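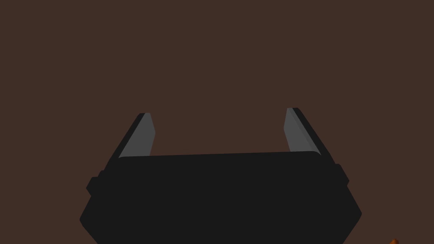
Page last changed: July

Section 6: Setting up the wrist view and your first pick-up

Right, you've got the simulator installed (if you haven't, go back to section 3, I'll wait). This is the part where new club members usually start having fun, and it's also where most of my emails come from, so please read it through once before you touch anything.

We use the Brurnov arm with the kitchen world, and everything you do in this section you'll do from the wrist view. It looks strange for the first few minutes. You're behind the hand with the fingers pointing away from you, and plain brown worktop doesn't give you much to judge distance by. You get used to it!

1. Start Vamuria and open the kitchen world. Leave the lighting alone.

2. Pick "wrist" from the view menu. Both grey finger pads should be showing. If you only get one, you've picked the shoulder view by mistake (I still do this).

3. Open the fingers all the way with the O key and check there's nothing between them.

4. Type 710 in the seed box and press Enter. We all use the same seed for the first go so that we can compare runs at club.

Note: if you spot a bit of something orange down in a corner, leave it be for now. You'll want the knife first.

5. Drive the arm slowly over to the marble. I keep the speed on 2 for this. You can go faster later on, but at 6 the arm overshoots and you'll spend ages coming back.

6. Turn the wrist until the knife runs straight up your screen, blade away from you, with the handle in the gap between the fingers.
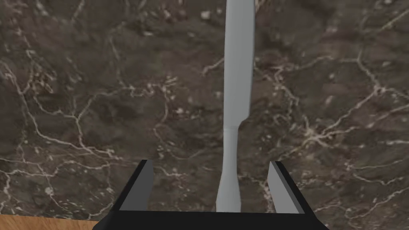 Fingers open, handle in the middle, not touching either side.

7. Stop and look. Is the handle in the centre of the gap? Nudge left or right with the arrow keys until it is. Don't go by the veins in the marble, they wander all over the place and they'll have you crooked in no time.

8. Lower the hand, close with C, and lift.

Caution: never close the fingers while the arm is still moving. The simulator lets you, but the real Teuber hand in the workshop won't forgive it, and I'd like you to have the habit before you get anywhere near it.

If the knife skids away when you close, press R to reset and go back to step 5. Covadonga Sarmiento got hers after a whole evening of resets and she now has the best times in the club, so don't lose heart.

Save your run in the Sumer folder with your initials in the file name. Section 7 is about putting the knife down again, and I'm afraid that's harder.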